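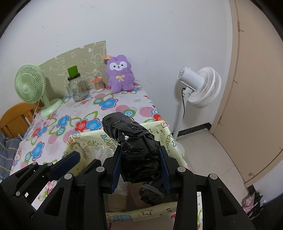
Storage box with a cartoon-print lining, at the foot of a bed.

Greston Household Storage Diary

Version 2, released 8/13/24
Maintained by Covadonga Nieto and Lensa Wolde

A table of where people keep things at home, and how long it takes them to find those things again. Each row is one item that one household went looking for. There are 2878 rows from 189 households in Greston and Bristholm.

Contents of the download

diary.csv: the main table, one row per search
households.csv: one row per household
places.csv: the list of storage place codes and what each one means

All files are UTF-8 with a header row. Fields are separated by commas, and text fields are in double quotes. Empty means the person left the line blank. It never means zero.

Background

The diary started as a side question in a housing survey run by Maureen Marsden. She had asked people if they had enough storage, and nearly everyone said no, including people with a spare room. Sosina Kassa suggested asking what they had looked for lately and where it was in the end. The answers were more useful than the first question, so the diary became its own project.

Households got a paper booklet with 60 lines. They filled in one line each time someone in the home had to look for something in more than one place. We asked them to stop when the booklet was full or at the end of June, whichever came first. Most booklets came back less than half full.

Columns in diary.csv

household_id: matches households.csv
line_no: the line in the booklet, starting at 1
item_text: what they were looking for, in their own words
item_group: our coding, see below
first_place: the first place they looked
found_place: where it was, empty if not found
places_tried: number of places, as written by the household
minutes: time spent, as written by the household
season_item: yes or no, filled in by us for things used only part of the year
note: free text, often empty

Columns in households.csv

household_id
town: Greston or Bristholm
people: number of people living in the home
rooms: not counting kitchen or bathroom
years_there: years at the address
last_move: under_1, 1_to_5, over_5

Item groups

We use twelve groups: bedding, clothes, shoes, papers, tools, kitchen, medicine, toiletries, toys, chargers, seasonal, other. Laimutė Luik and Lensa Wolde each coded every row and then went through the ones they disagreed on. Chargers got its own group after the first read-through. It had been under tools, where it swamped everything else.

A blanket in a bag under a bed is bedding. A heater is seasonal. A fan is seasonal too, even if the note says it stays out all year. Cotton swabs, combs and similar things are toiletries, and anything with a dose on it is medicine. Batteries went back and forth and ended up in other.
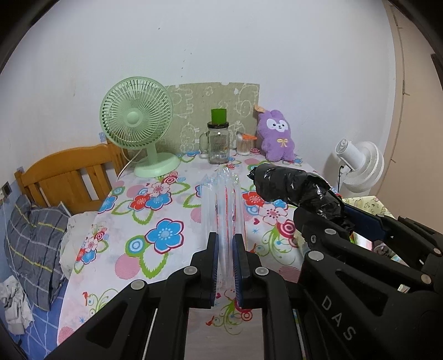
Place codes follow the words people used where we could manage it. "Under bed" and "end of bed" are separate codes. "Top of wardrobe" and "in wardrobe" are also separate. "The drawer" with no further detail is coded drawer_unspecified, and it is the most common single value in found_place. Please don't merge it with kitchen_drawer. Several people had a drawer in the hall that they called by that name.

Places outside the home are coded as outside_shed, outside_car or outside_other. A relative's house counts as outside_other.

Known problems

The minutes column is rough. People wrote 5, 10, 15 or 30 far more than anything between, and a few wrote things like "all morning." We turned text into numbers only when it was clear. The rest is empty, with the original wording moved to note.

Rows where the item was never found are likely too few. Some people told us they waited to fill in the line until the thing turned up, and then forgot.

In version 1 the rooms column counted kitchens for Bristholm and left them out for Greston. This is fixed. If you made anything with version 1 that compares the two towns by rooms, please run it again.

There are 3 households with the same address history and nearly the same wording on several lines. We think they are relatives who filled in the booklets together. They are still in the file and are flagged in households.csv with "linked" at the end of the ID.

Spelling in item_text is as written. We took out names, phone numbers and anything that looked like an account number, and put [removed] in place of each.

What it is good for

People have used the diary for teaching survey coding, for planning closet space, and for a class project on how words for storage differ between towns. The item_text column is short, messy and real, so it works well for practice with cleaning text.

It should not be used to estimate how much storage homes have in general. Households signed up through a notice at the library and the two laundromats, and they lean toward people who rent. It says nothing about homes outside these two towns.

Loading the files

Any spreadsheet program will open them. If item_text shows odd characters, choose UTF-8 on import. In Excel, set line_no and household_id to text, or the leading zeros in the IDs will go missing and the two tables won't join.

Changes since version 1

Rooms column fixed, as above
Added season_item
Split end_of_bed from under_bed
Chargers moved out of tools
Removed a block of test rows left in by mistake

Terms of use

Free to use and share with credit to the Greston Household Storage Diary. Do not try to work out who the households are.

Corrections

Send the household_id and line_no along with what you think is wrong. Covadonga Nieto checks them against the paper booklets, which are kept in Greston. A German translation of the place codes is in progress and will be added as a separate file.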